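Speaker notes, Flollden serviced residences briefing, 13/12/2016

Slide 1. Scope. Covers unit mix, lease terms and handover at Flollden. Pricing is in the separate sheet. Do not quote it from the floor.

Slide 2. Unit mix. Two towers on one podium. Clilline tower is for sale, Bindell tower is managed short stay. Separate lobbies, separate elevators, shared parking. State early that a Clilline buyer does not get hotel service unless they sign the optional agreement.

Slide 3. Numbers. 1714 units in total. 1126 for sale, the rest managed. If asked for the split by bedroom count, refer to the handout. Parking is 1000 spaces, allocated by ballot for owners — short-stay guests use the upper deck only.

Slide 4. Stay lengths. Minimum stay in Bindell is 2 nights. Weekly and monthly rates apply from the first night, not after a threshold. Housekeeping is weekly on monthly stays. Linen change on request is charged.

Slide 5. Leaseback. Owners may place a unit in the rental pool after handover. Notice to withdraw runs to the end of the quarter. Furniture must match the Yusof package or be approved in writing. Pause for questions, most of them come on this slide.

Slide 6. Contents and valuables. The building policy covers fixed items. Personal items, including jewelry, are the resident's to insure. In-room safe dimensions are in the appendix.

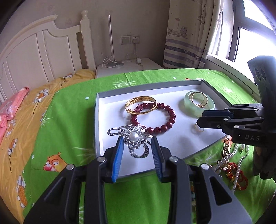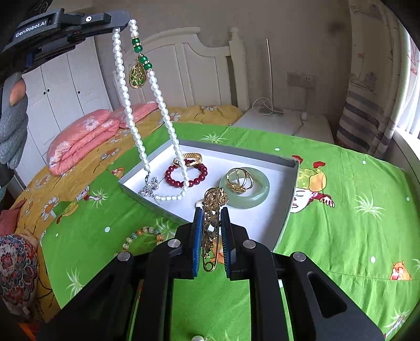 Brooches, beads and pearls.

Pool owners clear all personal items before the first guest stay. The manager does not store them. Storage cages in the podium can be rented by the month, first come, and are not insured by the building.

Slide 7. Handover. Clilline from September, floor by floor starting at the bottom. Defects list within the period in the contract. Keys are released only after the final payment clears — do not promise early access.

Slide 8. Contacts and forms. Leave up during questions. Reservation forms are on the side table.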